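August 14, 2018
By Intan Sitompul

So my summer project ended up being about peg games – the old kind where you jump pegs over each other until you get stuck. My grandmother kept one in a kitchen drawer in Berinbridge and I never once beat it. I wanted to find out if people get better at it just by playing, or if somebody has to show them how.

I started out thinking I'd cover every peg game there is, cribbage boards included. That lasted a week. Eirini (my project partner, Eirini Theodorakopoulos) talked me down to plain peg solitaire on the 33-hole cross board, where you begin with the middle hole empty and try to finish with one peg. Much better idea! It's also the version most people have seen at somebody's house.

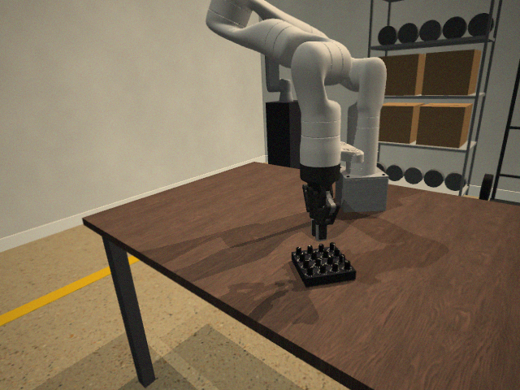
A small black pegboard on a dark wood table.

We set up at the Manolakis library on weekday afternoons and let anybody who wandered in have a go. All together we logged 281 games. Each player got a sheet for writing down how many pegs were left, plus a box for comments, and the comments were honestly my favorite part. One kid wrote "I hate the corners" on four sheets in a row. Half the players got a one-page tip sheet before their first game and the other half got only the rules.

The tip sheet took forever. My first draft explained the color-class trick, where you label the holes in three diagonal groups and watch how every jump changes them, and it was way too much for people who just wanted to play. The final version said to clear the arms early and to think about pegs in little blocks of three. I also put in a drawing, which I redid after Eirini thought it was a snowflake.

The tip sheet group left fewer pegs in their first game, which I expected. By the fifth game the two groups were pretty much even, and I did not expect that at all. People who kept playing seemed to work out the arms thing by themselves. A few could explain it better than my sheet did. 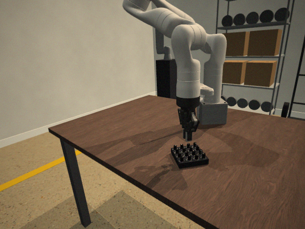

Fionnuala Moynihan read the draft and asked whether the players who stuck around for five games were simply the ones who already liked puzzles, in which case the two groups would look alike by then no matter what the sheet said.

Good point, and I can't rule it out. We never asked why anyone stopped. If I do a second round in January, I'd have everybody agree to five games up front and add a question about what puzzles they do at home. I'd also bring more pencils – we lost nearly all of ours by the second week.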